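과제 진행보고서 (2차)

과제명: 휴대형 그리퍼 시연 데이터를 이용한 얇은 변형체 파지 정책 학습
수행기관: 엘트덴(Eltden) 조작연구실
제출처: 실라인(Silline) 연구지원부
제출일: 2020년 4월 9일
작성: 나빈 판트(Naveen Pant)
검토: 카트리오나 린치(Catríona Lynch)

1. 보고 범위

본 보고서는 1차 보고 이후의 시연 수집, 데이터 정제, 정책 학습 결과를 다룬다. 하드웨어 제작비 집행 내역은 별도 서식으로 제출하였으므로 포함하지 않는다.

2. 시연 수집

수집 대상은 구겨진 포장지, 비닐 조각, 얇은 천 등 형상이 일정하지 않은 소형 물체이다. 수집 장소는 실험실에서 실제 주거 공간으로 확대하였다. 1차 데이터로 학습한 정책은 무늬 없는 작업대에서만 안정적으로 동작하였고, 격자무늬 식탁보 위에서는 접근 높이 추정 오차가 커졌다. 이에 따라 2차 수집에서는 무늬가 있는 바닥면의 비중을 높였다.

현재까지 확보한 시연은 약 2,000건이다. 주거 공간은 37곳이며, 장소별로 조명 조건을 기록하였다. 시연자 교육은 안킷 마우리아(Ankit Maurya)가 담당하였다. 양손 시연의 경우 좌우 그리퍼의 시각 동기화는 녹화 시작 시의 개폐 동작을 기준으로 맞춘다.

3. 데이터 정제

정제에는 사내 도구 플로쿠라(Flokura)를 사용하였다. 다음 항목에 해당하는 시연은 학습에서 제외하였다.

- 궤적 복원이 중간에 끊긴 시연
- 파지 순간 물체가 손가락 패드에 완전히 가려진 시연
- 좌우 기록의 시작 시각이 맞지 않는 시연

두 번째 항목의 제외 건수가 예상보다 많았다. 납작한 물체는 턱이 닫히기 직전에 시야에서 사라지는 경향이 있다. 데벤드라 야다브(Devendra Yadav)가 접근 각도 지침을 개정하여 배포하였으며, 개정 후 수집분의 가림 비율은 별도로 집계 중이다.

4. 학습 및 평가

정책은 손목 시점 영상과 그리퍼 개폐 폭을 입력으로 받아 상대 자세와 목표 개폐 폭을 출력한다. 절대 좌표는 입력에서 제외하였다. 비교군은 동일한 구조를 1차 데이터만으로 학습한 모델이다.

평가는 학습에 포함되지 않은 식탁에서 조건당 50회 실시하였다. 격자무늬 바닥면에서 비교군은 30회 성공하였고, 2차 데이터를 추가한 모델은 이보다 높은 성공 횟수를 보였다. 다만 후자는 평가 도중 손가락 패드를 교체하여 재측정이 필요하므로 본 보고서에는 수치를 기재하지 않는다. 무늬 없는 바닥면에서는 두 모델 사이에 유의한 차이가 확인되지 않았다.

실패 유형은 두 가지로 나뉜다. 첫째, 턱 끝이 바닥면에 닿기 전에 닫히는 경우이다. 둘째, 물체와 함께 식탁보를 집는 경우이다. 두 번째 유형은 개폐 폭 신호만으로 판별하기 어려워 접촉력 추정을 추가하는 방안을 검토하고 있다.

5. 문제점 및 조치

광각 렌즈의 주변부 왜곡으로 영상 가장자리의 특징점 정합이 불안정하였다. 보정 파라미터를 장치별로 다시 산출하였고, 기존 시연에도 소급 적용하였다. 칸드팔(Kandpal) 저장 서버의 용량 부족으로 원본 영상 이관이 지연되고 있다. 압축본은 전량 백업을 마쳤다.

6. 향후 계획

5월에는 패드 교체 후 재측정을 우선 완료한다. 이어서 한 손으로 식탁보를 누르고 다른 손으로 물체를 집는 양손 조건을 평가에 추가한다. 로봇 팔 탑재 시험은 핫토리 겐지(Genji Hattori)가 주관하며, 일정 변경이 있을 경우 사전에 서면으로 통지한다. 예산 항목 간 전용 요청은 현재 없다.

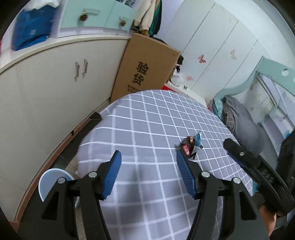 그림 1. 주거 공간 수집 환경: 격자무늬 식탁보 위의 구겨진 사탕 포장지와 휴대형 그리퍼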